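Zistico Three-Tier Open Shelf, Light Wood
Home > Desk & Study > Small Shelving > Open Units

Item no. 606
Sold by Warnulholm. Ships flat, with everything you need to build it except patience.

A small open shelf for people who own a lot of slim cases and have been storing them in a pile. You know the pile. The case you want is at the bottom of it, and the one on top belongs to a calculator you gave away in college.

The Zistico has a top level, a middle shelf and a bottom shelf, all open at the front. There are no doors or drawers, and nothing slides, folds or converts into a footstool. We had a shelf once that converted into a footstool. We took a lot of returns on that shelf.

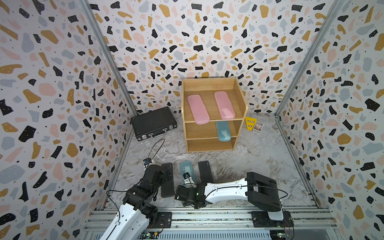 Most buyers use it for pencil cases, drawing tools, card games and the sort of flat plastic box that arrives with something in it and then outlives the something. The top level takes long cases side by side. The lower levels take whatever you would like to keep but would prefer not to look at from above.

It is light enough to move with one arm and steady enough that you won't need to. Put it against a wall, on a sturdy table or on the floor.

What you get
Shelf unit, unassembled
Bag of screws, including 5 spares
Hex key
Instruction sheet, one side only

Assembly
Allow 20 minutes. Start with the two sides and the bottom shelf, leave the screws a little slack, then add the middle shelf and the top. Tighten everything once the unit is standing square. If you tighten as you go, the last shelf will not fit, and you will write to us about it, and Marilou will send you this paragraph.

Care
Dust it. Wipe up spills with a damp cloth and dry the wood afterward. Furniture polish is fine in small amounts. Keep it away from radiators and out of the bathroom. 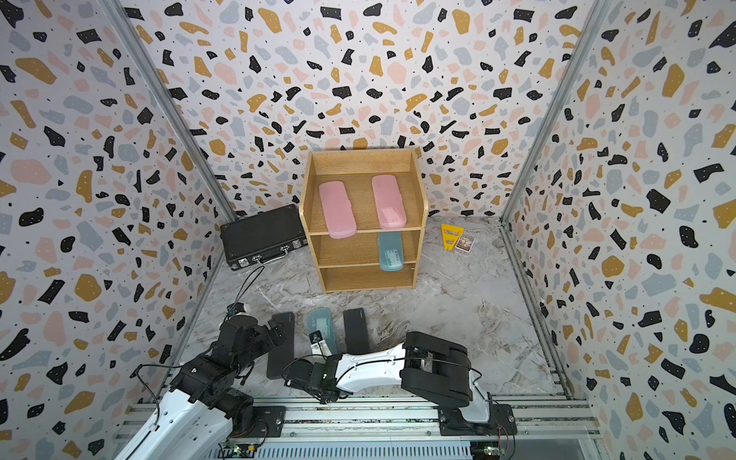
Zistico shelf with slim cases on the top and middle levels. Cases, briefcase and yellow template not included.

Questions we get a lot

Will it hold a briefcase?
It will hold papers. Measure your briefcase before you ask more of it than that. Plenty of people just stand the shelf up and park the briefcase on the floor next to it, where briefcases seem happiest anyway.

Can I stack two?
Please don't. If you need more room, the Jostska is the taller version and was built for the job.

Does it come in white?
No. We tried white in November and it came back from the finisher looking like a hospital cart. The Dlamini range has a white shelf that we're not embarrassed by.

Is there a back panel?
There isn't one in the box, and we don't sell one separately.

Can I buy the cases from you?
We stock slim cases under Desk & Study > Cases. Colors come and go. If the page says pink, it's pink.

Price and delivery
$28, plus shipping at checkout. Orders placed before noon usually leave the same day. Returns are accepted on unused units in the original carton. A unit that has been assembled, had stickers put on it and been taken apart again is a used unit.

Stock note from Marilou Navarro, Tuesday, May 15, 2018: the new batch is in the warehouse and back orders are going out first. The instruction sheet has been redrawn. The old one had the middle shelf upside down, and thank you to everybody who mentioned it.

See also: Jostska Tall Shelf | Dlamini White Shelf | Slim Cases | Replacement Screws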